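Brendan Buckley and I went to the Coughlan workshop in April, ahead of the team leaving for the desert rounds. Visitors are let in at 9 in the morning and the tour starts in the bike bay, where two of the rally machines were stripped down to the frame. Aidan Egan, who runs the bay, showed us the new rear tank and the Fovau fork they have used since the winter. He said the fork had done 1,000 km of soft sand in testing and needed one change of seals.
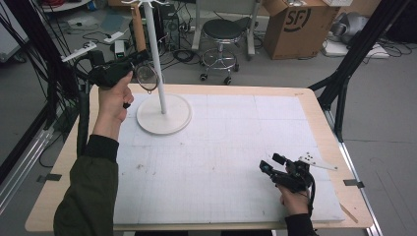 Navigation took up most of the second hour. The riders get the road book the night before a stage and mark it up by hand, and Egan let us try a short one from the Dullel round. The print is small. Anyone who wears glasses with thin round metal frames and clear lenses will want to know if they fit under a helmet, and Egan's advice was to try them with the goggles on before buying either. Brendan missed 3 turns out of the first page.

We finished at the parts store, where the Cameo wheels are kept. Entry was free and there were 81 names on the list. Parking is behind the building, but the gate is narrow for a van with a trailer.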